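How I Do One Big Grocery Shop a Month (and Keep It Under $400)

Posted Monday, April 29, 2019

So a few of you asked how I get away with one real grocery trip a month, and I promised I'd write it up. I've been doing it for a while now and I'm not going back. I hate shopping. I hate parking, I hate the line, and I really hate walking in for milk and walking out with a candle.

My budget is $400 for the month, for two adults and one teenager who eats like a horse. I still stop for milk, bananas and salad stuff in between, and I keep $70 of the $400 back for that. Everything else comes home in one go.

What you need

A pen, a pad of paper, whatever's in your cupboards right now, and one quiet hour. I've tried apps. I always end up back on paper.

Step 1: Empty one shelf at a time

Don't pull the whole kitchen apart! I did that the first time and we ate pizza on the stairs. Take one shelf down, wipe it, write down what you have, put it back. Then the next one. Check dates while you're there. I found a jar of tahini that was older than our dog.

Write amounts the way you cook with them. "Half a bag of rice" means nothing to me, so I write "rice, 3 dinners." Same for pasta, lentils, canned tomatoes and anything in the freezer you can still identify.

Step 2: Pick your dinners

I plan by type and leave the dates alone. We have soup nights, rice nights, pasta nights, egg nights and "something from the oven" nights. I list a few meals under each and then we pick on the day. My friend Afroza Khondokar plans every single date on a wall calendar and it works great for her, but if I write "fish" on a Tuesday I will not want fish on that Tuesday.

Leave some nights blank. There will be leftovers, or somebody's birthday, or you'll just have toast.

Step 3: Write the list in store order

This one saved me the most time. I shop at the big Bepari out by the highway, and I know it goes produce, bread, cans, dry goods, boxes, cleaning stuff, cold, frozen. So my list goes in that order too. If your store is different, walk it once with your pad and jot down the aisles. Yes, you'll look a little odd.

Next to each thing I put the most I'm willing to pay. If it costs more, I skip it or swap it. Sajib Siddiqui, who got me started on all this, rounds every price up to the next dollar and adds as he goes. I do it too now, and I've never had a nasty surprise at the register.

Step 4: Load heavy to light

Cans and jars on the bottom, boxes next, bags and soft things last. Bread rides up front where a toddler would sit. If you're using a basket for a smaller run the same rule goes, only more so — a basket has no room for second thoughts.

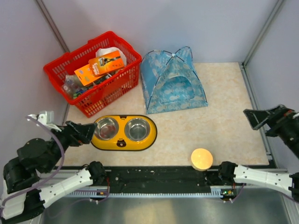 Red basket, orange boxes near the top of the pile.
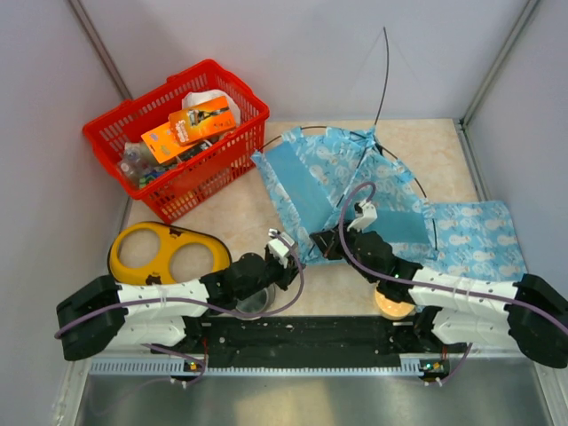 At the register, unload in the order you want to bag. Cold things all together, then cans, then dry goods, then whatever squashes. If there's a bagger, say hi and tell them what you're up to. They're usually happy to go along with it. I bring my own bags and keep one insulated one just for frozen, and that one gets carried in first no matter what.

Step 5: Put it away the same day

I know. You're tired. But if the bags sit on the floor overnight, you'll be fishing things out of them all week and you'll lose track of what you bought.

New stuff goes behind old stuff. Meat gets split into dinner-size portions and labeled before it goes in the freezer (masking tape and a marker, nothing fancy). Cheese freezes fine if you grate it first. Bread freezes fine too, but slice it!

Snacks go in a bin on the top shelf. When the bin's empty, it's empty until next month. We had some complaints about that one.

Step 6: Keep a "ran out" list

Stick a sheet on the fridge. Whoever finishes something writes it down. At the end of the month that sheet is half your next list already done. If the same thing shows up two months in a row, buy more of it. For us it was peanut butter and dishwasher tabs.

What it cost me in April

The big trip was $236, a good bit less than usual, mostly thanks to a very full freezer from March. I stayed inside my $70 for the little stops as well. May will be higher, we're nearly out of oil, flour and coffee all at once.

A couple of things I got wrong early on

I bought too many fresh vegetables. Now I buy the soft ones for the first week, and after that it's carrots, cabbage, onions and frozen peas.

I also bought giant packs of things we'd never tried. Please buy the small one first. We still have quinoa.

Next time I'll go through the freezer labels properly, plus the soup base I make on the first weekend.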